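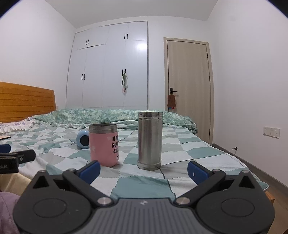

Housekeeping staff reassigned to hand-held gripper work: how should duties and targets be set out?

Drorkcombe Workplace Help
Category: Automation and changes to duties
Asked by Comfort Sowah
3 answers

Question

I supervise a housekeeping team of 11 at Stidico, which cleans and services furnished apartments. In April the company started a program to prepare for robots that will tidy bedrooms and kitchens. For part of each shift, members of my team now do ordinary tidying with hand-held grippers in place of their own fingers, and the movements are recorded. The tasks are everyday ones: moving a cup, picking up a small item from a bed, setting a tumbler beside a taller one.

The company wishes to make this a permanent part of the job. I have been asked to comment on a draft job description, which adds one sentence: "Employees will take part in automation activities as required." The draft also keeps the present cleaning targets unchanged.

My questions are as follows.

1. Should gripper work be described as a separate duty, with its own hours?
2. Is it reasonable to set a number of recorded tasks per shift?
3. What should staff be told about the effect on their positions once the robots are in use? Several have asked me directly and I had no approved answer to give.

I should add that most of the team do not object to the work. Two prefer it to cleaning. The concern is that the rules are not written down.

Answer 1
Norbert Farkas
Marked as accepted by the person asking

I was responsible for staffing at Idier when similar work was introduced there, and I would advise against accepting the sentence as drafted. "As required" has no limit in it. It would allow the employer to move a person from cleaning to recording for a full week and still measure that person against the cleaning target.

On your first question, yes. The description should name the duty, state the usual length of a session and state who schedules it. Our wording was: "The employee carries out assigned household tasks using a hand-held gripper, for no more than 2 hours in any shift. Cleaning targets are reduced in proportion to the time spent." It was agreed without difficulty once the site manager understood that the same hour could not be reported twice.

The limit was set after discussion with the staff. Using a two-finger tool is a different effort from using the hand. The wrist is held in positions that wiping and folding do not require, and soft furnishings make matters harder, as a cup set down on a bed can tip when the blanket moves. Experienced housekeepers are quick with their hands and find the slower pace tiring at first.

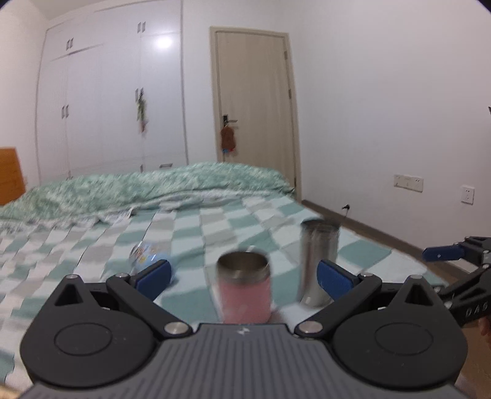
Where two people work on one task, each with a gripper, the schedule should say which of them leads. We left this out of the first version and received complaints from both sides of the same bed.

On your second question, a number may be set, but it should be set late. We asked each person to record freely for a month and then reviewed the totals. The team completed 1545 tasks in that month, with very wide differences between individuals, and the differences had more to do with the kind of task assigned than with effort. Dividing the total by headcount would have produced a target that was too easy for some assignments and out of reach for others. If your company insists on a figure, ask that it be given per type of task, and that failed attempts be counted as work done. People who are marked down for a dropped cup will choose the safest object every time.

On the third question, I cannot tell you what Stidico intends. You are entitled to request a written statement, and I would put these points in the request:

Whether any positions are expected to end, and over what period.
Whether staff who have done recording work will be considered first for any posts looking after the robots.
Whether the pay grade will be reviewed if the duty becomes permanent.
Who may view the recordings, and whether they may be used to assess an individual's cleaning performance.

The last point was the one our staff cared about most.

Answer 2
Ermanno Russo

Just ask HR. Every company does this differently. At my site we do nearly 500 a week between us and there is no problem at all, you get used to the grippers.

Comment from Lucrezia Ferri: The question concerns what should be in writing. Please state whether your site has a written target.

Comment from Ermanno Russo: No, it is on the board in the break room.

Answer 3
Lucrezia Ferri

I agree with the accepted answer and would add two matters.

First, training time. At Lozano, new staff were given the grippers on the same morning that they learned the linen routine, and did neither well. We now allow new employees to complete their housekeeping training before any recording. I recommend that the job description say so.

Second, refusal. Some employees will not wish to help prepare a machine for work they do themselves. Please decide in advance whether the duty is voluntary. At our site it is voluntary for staff hired before the program and part of the contract for those hired afterward. This is not a perfect arrangement, and it has caused some feeling between the two groups, particularly over who is left with the bathrooms.

Comment from Comfort Sowah: Thank you both. I have sent back the draft with the time limit and the reduced cleaning target included. The request for a written statement has gone separately to the regional office. Does anyone have wording on wrist strain reports?

Comment from Norbert Farkas: We used the ordinary injury form, with a line added for the tool in use and the length of the session.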